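Varnel Handheld Gripper Pair, with the Deltbridge Good Practice Guide

The grippers come boxed with a 26-page guide to recording snack handling by hand, and I have now read it more often than some novels. Rule one says to fix your table layout and write it down. Fair enough. 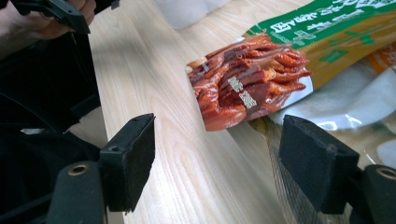
Rule two covers pad care. Wipe the pads between sessions and swap them after 200 grasps, says Deltbridge, which also sells the pads. I got to 397 before I felt any guilt. Lint gets on them whatever you do.

The section on glossy packaging is the best thing in the guide. Crinkled film throws glare, so it wants you to check your lights before you start and log any change.

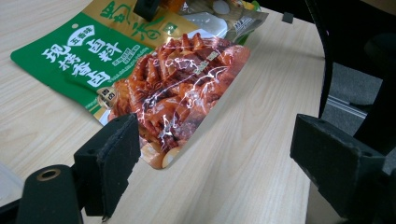
Where it goes soft is on cables. "Route with care" is a wish. The older Staniforth checklist tells you to keep slack off the work area and check it before every take, and I'd follow that one, especially with a gripper in each hand. 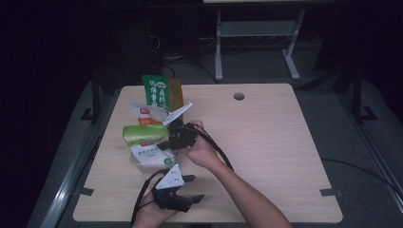 Setup took me around 2 hours, most of it spent on the guide's naming rules for files. Grippers: four stars. Guide: three, and it could use an index.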